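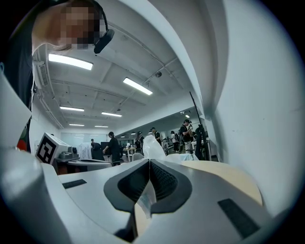 Page last modified: 23/04/2025

Figure 4. Ceiling of the main room at Dorencombe, with panel lights, beams and conduits. The smaller lights to the right belong to the adjoining area.

4. The main room

4.1 Ceiling and fittings

The main room at Dorencombe is an open workspace with a white concrete ceiling (Figure 4). Beams cross it, and the conduits run in the open on its surface. The building owner considered a suspended ceiling when the floor was converted but left it out to keep the full height, and the occupants inherited that decision when they moved in.

An exposed ceiling of this kind does two things that matter for the present study. It gives a large pale surface that can throw light back down into the room, and it breaks that surface up with beams. A lamp placed close to a beam lights one side of it well and the other side poorly. In the interviews several occupants described the ceiling as "stripy," and one said that the far tables looked as if they were in a different room. We did not expect comments on the ceiling, and the interview guide had no question on it. They came up when people were asked where they liked to sit.

The lights in the main room are fluorescent panels, laid out at different distances from the viewpoint used for Figure 4. Six panels can be seen from there, the most distant of them near the back wall. Three small lights can be seen in the adjoining area. A small dome security camera also hangs from the ceiling, to the right of the second panel. We note it here for completeness, as two respondents mentioned it when explaining where they preferred to stand, and we return to it in Section 5.

The difference between the large panels and the small lights next door is plain in the figure. The adjoining area is used for storage and short breaks, and its lights were chosen for those uses. Nothing separates the two areas at ceiling level in the plan we were given, so the change of fitting is the main sign overhead that one area has ended and the other begun. Occupants used it in that way. When asked to mark the edge of "the workroom" on a blank plan, most drew a line close to the place where the panels stop.

4.2 Tables and equipment

Work in the room is done standing or sitting at tables. The white table seen in Figure 4 extends toward the center of the room and holds equipment, which was also the usual state of the other tables during our visits. All tables recorded in the survey were set to a height of 70 cm at the start of the study. Occupants were free to move items on the tables as they liked. They were asked to leave the tables themselves in place until the last round of readings was done.

White tabletops were bought for all positions. The supplier, Viklund, offers the same table in a darker finish, and the occupants of the smaller room (Section 3) chose that one. The two rooms therefore differ in tabletop color as well as in ceiling type, and the comparison in Section 6 can't fully separate the two. We would have preferred to swap a few tables between the rooms. The tables are bolted to floor sockets for power, and moving them was ruled out.

Equipment left on the tables affects what reaches the work surface. A tall item near the edge of a table shades the area behind it when the nearest panel is in front. Shaded areas were recorded as part of the table and were not left out of the averages, as people have to work in them too. Items were kept where we found them during each reading. We asked occupants to carry on with whatever they were doing, apart from stepping back when the meter was placed.

4.3 Method

The study ran for 12 weeks. Light readings were taken on the tabletops at fixed points marked with a small dot of tape, once with the room lights on and window blinds down, and once with the room lights on and blinds up. A full round took 60 minutes. The meter was laid flat on the table, and the person reading it stood on the side away from the nearest panel. Where the shadow of that person still reached the meter, the reading was repeated from the next side.

Thirteen people used the room during the period and agreed to take part. Each filled in the Ela comfort form at the end of a working session. The form asks for the position used, the kind of task and a rating for brightness, glare and evenness. It has a free line at the bottom. This line was used more often than we had thought it would be, and much of what is reported in this section comes from it.

Interviews were held near the end of the study, in the room itself, with the lights as the occupants had left them. We chose this over a separate meeting room so that people could point at what they meant. The recordings are harder to follow as a result – "that one up there" occurs often – and a sketch plan was filled in by hand during each interview to go with the recording.

4.4 What occupants reported

Brightness was rated well at nearly all positions. Evenness was rated lower, and the low ratings fell mostly at tables lying between two panels with a beam above. People at these tables did not describe the light as too weak. Their complaint was that one hand was in better light than the other, or that small parts cast two shadows. For tasks such as sorting, labeling or checking a list this made little difference. For tasks done close to the eyes it was mentioned again and again.

Glare was reported in two situations. The first was at the white tabletops, where the reflection of a panel could be seen in the surface from some seats. The second was when looking up. A person who bends over a table and then raises the head to speak to a colleague across the room has several panels in view at once, one behind another, all the way to the back. Occupants who mostly sat did not mention it. Those who stood, leaned in and looked up many times in a session did, and two of them had taken to standing with their backs to the longest view of the room.

Preferred positions followed habit as much as light. Asked to name the best table, people tended to name the one they already used, including some whose own ratings for it were low. One respondent gave the lowest evenness score in the whole set and then said that the table was "fine, it's near the sockets." Access to power, distance from the door and the company of particular colleagues all came ahead of lighting when people explained a choice in their own words.

The open conduits drew few comments. One person liked being able to see where things went, and another found them untidy at first and had since stopped looking at them. In the Mirberg study of a similar conversion, exposed services were a frequent complaint, but the ceiling there was painted dark and the conduits were left pale. At Dorencombe the ceiling is white, and we think the lower contrast may explain part of the difference.

4.5 Limits

The readings describe one room with one set of fittings. The panels were neither cleaned nor replaced during the study, and we have no record of when the tubes were last changed. Ratings on the Ela form were given at the end of a session, when people were ready to leave, and they may be harsher for that reason. The small lights in the adjoining area were left out of the readings altogether. They matter to people who work near the edge of the main room, and a second round of readings planned for May will include that side.

Distances between fittings were taken from the plan, checked on site with a tape measure, and are listed by table position in Appendix B.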